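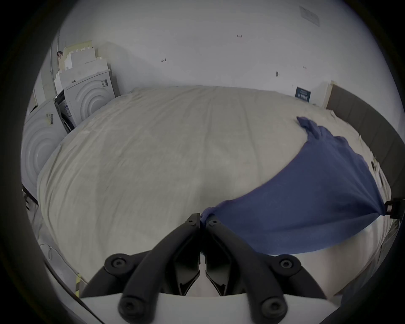
Last updated: December

Gurnar Quilted Mattress Pad, Twin: Review

The Gurnar is a quilted pad with a stretch skirt, sold in one thickness and four sizes. I bought the twin at the Kevero store in Prostidgate and have used it on a guest bed that also serves as the folding surface for the household laundry. Those two jobs ask for different things. A sleeping surface can be soft and a little uneven, while a folding surface should stay flat when a shirt is pulled across it by the hem. Most of this review concerns the second job, which manufacturers do not test for.

Specifications

The top fabric is cotton with a stated thread count of 200. The fill is polyester, quilted in a diamond pattern. The skirt is a knit polyester with elastic run through the full perimeter, rated for mattresses up to 16 inches deep. On my kitchen scale the twin weighs 52 ounces out of the package. Care instructions call for a warm wash and a low tumble dry. There is no waterproof layer, and the packaging does not claim one.

Fit

The mattress underneath is 11 inches deep, well within the rated range. The skirt reached the underside on all four sides with material to spare. Elastic tension is moderate. It holds the corners against ordinary sleeping, but the pad moves if the sheet over it is tucked tightly and then pulled from one side. After the first wash the pad came out slightly shorter in length. It still covered the mattress to the edges, and I measured no further change in later washes.

A fitted sheet with a shallow pocket is a poor match. With the pad in place, my older sheet rode up at the foot end and creased toward the middle of the bed. A deeper sheet cured most of it. Allow for the pad when reading the depth on a sheet label.

Folding on it

A quilted surface has more grip than a bare mattress cover. With a cotton T-shirt this is useful up to a point. The underside stays where it is put while the upper layer is smoothed, and a sleeve folded in tends to stay in. The drawback shows up when a whole garment has to be turned or slid. Knit cotton drags on the quilting, the lower layer bunches, and the shirt has to be lifted and laid down again. A flat sheet over the pad reduces the drag considerably, and that is how I now use it.

The padding also gives under the hand. Pressing a crease into a folded edge works less well than on a table. The fold springs back a little, and a stack of shirts leans if it is built near the edge of the mattress. For towels and sweatshirts the difference is too small to matter. Dress shirts should go to a table or an ironing board. 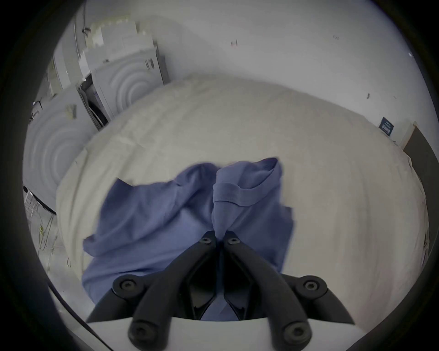 Blue cloth in folds on the white padded surface; stitched hem near the top.

Lint and color transfer

New dark cotton sheds, and a pale pad shows it. I ran a lint roller over the pad after each laundry session for the first month and picked up mostly fibers from towels. The quilting lines hold lint more than the raised areas do. I have had no dye transfer from dry garments. I did not test damp ones and would not leave them on a pad of any brand.

Washing

The twin fits a standard front loader with no other items. It holds a lot of water after the spin, and in my dryer on low it needed 41 minutes plus a second short cycle for the corners. The fill shifted toward one end of several diamonds during the second wash. Shaking the pad out while warm moved most of it back. The quilting thread has held apart from one loose end near the head, which I trimmed.

Compared with the Pellegrini

The Pellegrini pad it replaced was thinner, with wider channels in place of diamonds. It was the better folding surface, firmer under the hand and with less drag, but its skirt lost tension and the corners had to be reset every few days. The Gurnar is softer to sleep on and stays put better. It takes longer to dry. Prices in the store were close enough that cost did not enter into it.

Points for
Skirt reaches and holds on a mid-depth mattress.
Good grip under light cotton.
Length stable after the first wash.

Points against
Slow to dry at the corners.
Fill moves within the quilting.
Too soft for sharp creases.
No waterproof layer.

Rating

Four out of five as a mattress pad, three out of five as a place to fold clothes. I would buy the twin again for the guest bed. Owners of deep mattresses should check the skirt before washing, as Kevero accepts returns on unwashed bedding only.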